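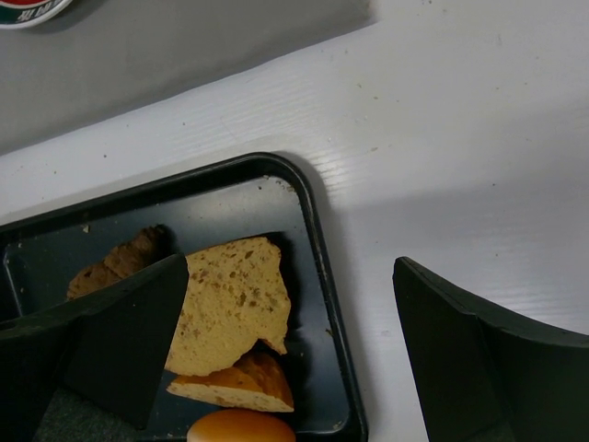 Skukine
Lecturer, Practical Automation

Category: Course notes / Unit 10 / Faults in food handling

These notes cover the fault on the Landry cell, which we will go through in full on Tuesday. Please read them before the lab.

The task was to pick up pieces of bread or cake from a black tray, using two fingers and a wrist camera. The cell had done 1,008 picks on moulded test blocks with no stops. On real food it stopped after 45. The log gave a grip force error, and the arm held its position with the fingers closed.

The first guess was a bad force sensor. We swapped it and the error came back. There were 2 causes, and neither was in the sensor.

The first was crumbs. They end up on the rim of the tray and all over the white table beside it. Some had packed into the finger joint, so the motor worked harder to close and the controller read the extra load as grip.

The second was the shape of the food. The blocks all had flat, parallel sides. A torn slab of sponge has jagged edges, and a small wedge with a glossy crust gives the fingers very little to hold. The Burkska settings we had copied across assumed one width for every pick.

Safety point – a held arm is still a powered arm. One student reached in to clear the tray while the drive was live. No one was hurt. Press the stop, check the drive light is off, then reach in.

For the lab, bring the Fudus log sheet. Brush out the finger joint before each run and write down the closing current with the fingers empty. If it has gone up since the last run, stop and clean again before you change any settings.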